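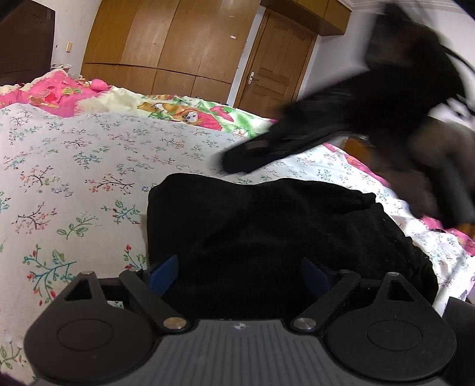

Black garment on the flowered sheet.

29 September 2021

Food log again, mostly so Emmanuel Kinyua can stop asking me what was in the granola. Breakfast was overnight oats, batch 9, with the Katsaros yogurt this time and a grated pear. Much better! Batch 8 was glue. I think I had the milk too low, so this one got 700 ml for the big tub and I stirred it once before bed.

Lunch was leftover lentil soup from the Tetlow freezer stash, thinned with a bit of stock (it sets like concrete overnight). Needed lemon. Leonilde Brandão says a spoon of vinegar does the same job and I keep forgetting to try it — next time.

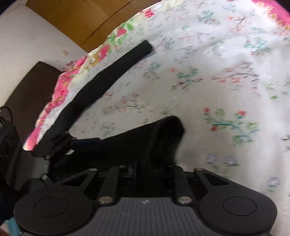
Dinner was the squash and chickpea bake, second go. I dropped the oven a little and left the lid on, and the squash held its shape but the top never browned. Want the crumbs in a pattern as scattered as the flowers on that white bedspread, and mine came out in one big clump in the middle. More oil, smaller crumbs, lid off for the end. The bake keeps up to three days, I'd guess, though it's never lasted long enough here to check.

Snacks: two plums, the heel of the rye loaf, too much peanut butter. 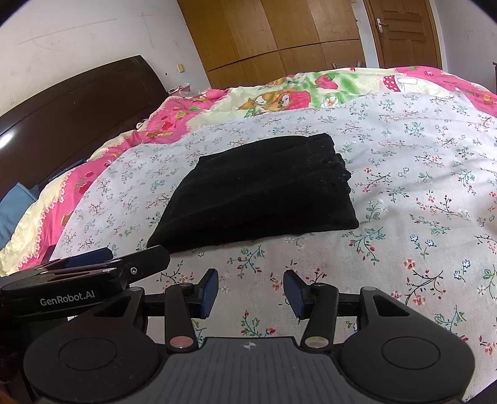
Navy blue finger pads, open.

To buy: chickpeas, lemons, oats, more pears if they're still hard.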